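Unit 5. Registration and Transfer of Players

Course notes, Sports Administration, Grorndale
Instructor: Khrystyna-Mariia Dmytriv

5.1 Registration

A player may take part in league matches only when registered with one club for the current season. The club secretary files the form, and the league office records the date and time of receipt. A form that arrives after 5 p.m. is dated the next working day. Registration does not create a contract. The two are held in separate files and can end at different times.

5.2 Transfer

A transfer moves the registration from the releasing club to the receiving club. The releasing club must confirm that no fees or suspensions are outstanding. Suspensions follow the player. Unpaid club fines do not.

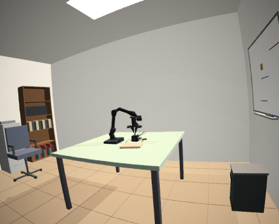
Fig. 5.1. Simulated robot arm over a tabletop, gripper lowered.

5.3 Loans

A loan is a transfer with a fixed end date. In the Trelledo league rules used in this course, a loan may not run longer than 270 days, and a club may have no more than two players out on loan to the same club. At the end date the registration returns to the parent club without a new form. Early recall needs the written consent of both clubs.

5.4 Worked case

Anselmo Tello is registered with Abdel Hamid FC and goes on loan to Hideo Athletic. After 111 days the parent club asks for him back. Hideo Athletic does not reply. Under 5.3 the loan stands, and Tello remains eligible for Hideo Athletic only. If he plays for the parent club, the match is recorded as a forfeit under the eligibility rule (Unit 3).

5.5 Reading and preparation

Read the sections on late forms and recall before the September session. Bring a completed loan form, with the end date calculated from the date of receipt.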